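A pinça que se leva na mão: conversa com a responsável pelos kits da Zornton

A Zornton aluga e vende pinças manuais para gravar demonstrações de manipulação. O cliente recebe uma mala, faz as tarefas com as próprias mãos e devolve as gravações, que servem depois para treinar um braço robótico. O serviço chama-se Zeson e existe há 13 meses. Falámos com a responsável pelos kits no armazém da empresa, entre duas entregas.

"A primeira pergunta é sempre se é preciso ter um robô", conta. "Para gravar, não. O robô entra mais tarde, e muitas vezes nem está no mesmo edifício."

O aluguer mínimo é de 10 dias. A mala traz a pinça, dois pares de almofadas para as garras, um carregador e um caderno de tarefas impresso. O caderno foi um pedido dos primeiros clientes, que não queriam andar com o telemóvel numa mão e a ferramenta na outra.

As tarefas com objetos pequenos são hoje as mais pedidas. A responsável atribui isso à Limsakul, uma cliente que trabalha com triagem de acessórios em segunda mão e que quis sessões só com anéis, pulseiras e relógios, gravadas em casas e não em bancada. "Em bancada tudo corre melhor", diz. "Uma mesa lisa não cede. Um colchão cede, o lençol faz pregas e o anel muda de posição quando a garra encosta. É isso que eles querem ter nos dados."

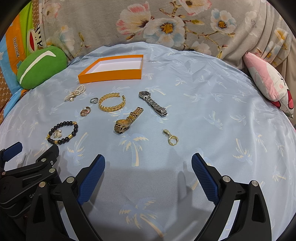 Tarefa de arrumação de joias e relógios, com a caixa laranja ainda vazia.

Perguntámos-lhe quais são as peças mais difíceis. Respondeu sem hesitar que são os anéis deitados e os brincos. "Um relógio com bracelete de metal tem por onde pegar. Um brinco pequeno obriga a aproximar as garras muito devagar, e quem está com pressa empurra-o para longe." As pulseiras de contas dão outro tipo de trabalho: levantam-se bem, mas mudam de forma no ar e podem ficar presas na borda da caixa.

As almofadas das garras são a peça que mais se gasta. A empresa usa um modelo texturado e recomenda a troca ao fim de 8 horas de gravação. É também a queixa mais frequente, porque os pares adicionais se pagam à parte. "Percebo a queixa", admite. "Estamos a ver se passamos a incluir 4 pares no aluguer mais longo. Ainda não está decidido."

Há um concorrente direto, a Bavulau, que vende um conjunto mais leve. A responsável já o experimentou e reconhece que cansa menos o pulso. Defende, porém, que a abertura da pinça da Zornton é mais fácil de controlar com peças miúdas - e diz que quem só vai mexer em caixas e garrafas talvez fique mais bem servido com o outro.

Quanto à formação, dura uma manhã e faz-se por videochamada. O erro mais comum dos principiantes é corrigir com a mão livre um objeto que caiu. Essas gravações são rejeitadas na revisão, e o cliente tem de as repetir dentro do prazo do aluguer.

A próxima versão da mala está prevista para julho. Terá um punho mais curto e um fecho diferente, depois de vários clientes se terem queixado de que o atual abre durante o transporte.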